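A Shared Desk and the Matter of Its Upkeep

Reading time: 6 minutes

Print this page | E-mail this page

Readers of these pages will be aware that I have for some years taken an interest in the ordering of small offices. The present entry concerns a single desk, which is shared, and which has been the subject of more correspondence among colleagues than any other piece of furniture in the building. I set down my observations for those who have a similar desk and are obliged to come to terms with it.

The desk belongs to no one department. It was placed against the wall in January, when the former reading corner was given up, and it was intended for the signing of forms and the stapling of reports. Its use has since widened. Persons wishing to sort post, to eat a sandwich or to wait for a telephone call have all found it convenient, and each has left something behind. I make no complaint of this. A shared surface will always collect the habits of those who use it, and any arrangement that depends on everyone being tidy at once is certain to fail.

Žofie Kollár, with whom I share responsibility for the room, holds that a desk should be cleared entirely at the close of each day. I have never been able to agree. Certain articles are in use every morning, and to put them in a cupboard at six in the evening in order to fetch them out again is a waste of effort. We have settled on a compromise: papers go in the tray, post goes in the divided holder, and soft toys may remain provided that they do not sit on documents awaiting signature.

The question of the soft toys deserves a word. They were brought in for the benefit of visiting children, and it was expected that they would live in a box. They do not live in a box. They move about the desk in the course of the week, and I have found on more than one occasion that an adult has plainly been responsible. Mrs Rajput, of the accounts office, has proposed a shelf for them. The proposal has merit, although the wall is already well used for notices and I should be reluctant to lose any of it.

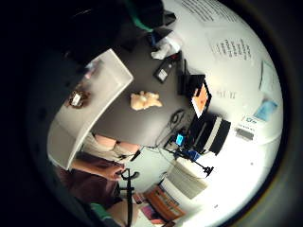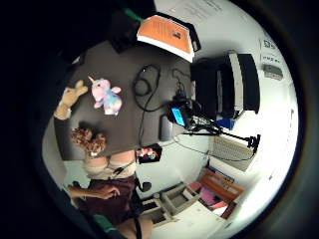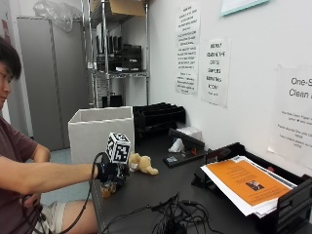 With regard to paper, I would recommend one tray and one only. We tried three for a period, marked for incoming, outgoing and pending matters, and the pending tray filled until it could no longer be lifted with one hand. A single tray must be dealt with. Anything printed on coloured stock should be placed on top, where it will be read, and withdrawn when its date has passed. Flyers are the worst offenders in any office, and I have removed some that referred to events of the previous year.

Cables present a greater difficulty. I purchased a packet of Ollov fabric ties in the spring and distributed them with a short note on their use. The note was kept and the ties were not. I have since come to the view that a cable will be coiled only by the person who next needs the space, and that the sensible course is to keep a shallow basket within reach so that this can be done quickly. The basket has been ordered from Virkeo under item number 1194 and is expected within 2 weeks – the delivery of our last order took rather longer, and I make no promises.

Notices on the wall should be reviewed with the same care as the papers beneath them. Long sheets of small print are seldom read by anyone standing, and I would urge colleagues to confine themselves to a few lines. It is also advisable to leave a clear space between one notice and the next. The eye passes over a crowded wall altogether, as was shown when the revised fire instructions went unremarked for an entire quarter.

I have been asked whether a larger desk would resolve these matters. An Ellex catalogue was left on my chair, open at the relevant page, and I take the hint in the spirit in which it was given. My own belief is that a larger desk would be filled within the month. The present one is of a reasonable size and it wipes clean with a damp cloth.

The next review of the room will take place once the basket has arrived. Žofie has asked that the subject of the shelf be raised at the same time, and I have agreed to measure the wall beforehand.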